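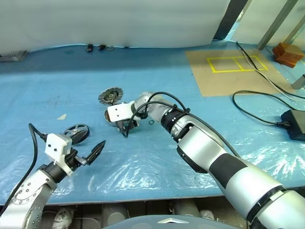
Chapter 5
Writing the Blurb for a Second Book

The back cover of a sequel has two readers, and they want different things from you. One of them finished the first book last week, probably in the bath, and can't wait to find out what happened to everybody. The other picked up your second book at a school fair and has never heard of any of these people. You've got the same small block of words for both of them (sorry!). The old story has to show through the new one, the way you can still tell a table is blue when there's crinkled clear plastic all over it. The first reader will look for the blue and the second will simply enjoy the colour, and neither needs a lecture on it.

I learned this the slow way. My first sequel blurb was for Snædís Bergmann's The Lamps of Welovdale, the follow-up to her novel about two cousins who look after a lighthouse with no sea. I loved the first book so much that I spent nearly the whole blurb retelling it. Grethe Bach, who was my editor at Plesex in those days, sent it back with a line through the top half and one question in the margin: "And what is this one about?" I sulked until teatime and then did it again.

By the end of this chapter you should be able to:

write a blurb of 85 words or fewer for a second book in a series
decide which facts from the first book a new reader needs
spot a spoiler before it gets to the printer

5.1 What to carry over

Start by writing down everything that happened in book one, as fast as you can and in any order. Mine usually comes out as a page and a half of mess -- names, arguments, a dog, somebody's birthday. Then cross out anything that the new book's opening chapter explains for itself. You'll be surprised how much goes. With Welovdale I was left with the two cousins, the lighthouse and the fact that their aunt was missing, and that last one caused no end of trouble, as you'll see in 5.3.
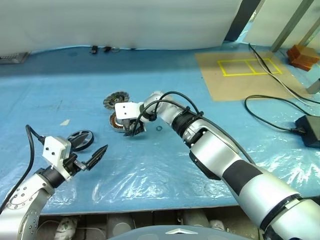 Figure 5.1 Motor stator with copper-coloured windings.

Names are the hardest thing to let go of. A reader who knows the series is pleased to see an old friend on the cover, but three old friends in one sentence is a crowd, and a newcomer will give up and put the book back. I allow myself one name, or two if they're a pair. Everyone else becomes "her brother" or "the new teacher", and they get their names back inside.

Look at these two openings, both from my drafts:

Draft A: After the events of last winter, in which Tove and Pelle discovered the truth about Mrs Van Dusen and the Rarley map, life has gone quiet again.

Draft B: Tove and Pelle thought the lighthouse had finished with them. Then the lamp came on by itself.

Draft A is accurate, and I was rather proud of it in 2024. Read it aloud, though, and see where you run out of breath.

Before you go on

Choose a second book you haven't read, from a series you don't know. Read only the back cover, and write down what you think happened in the first book. Keep your notes -- we'll use them again in 5.2.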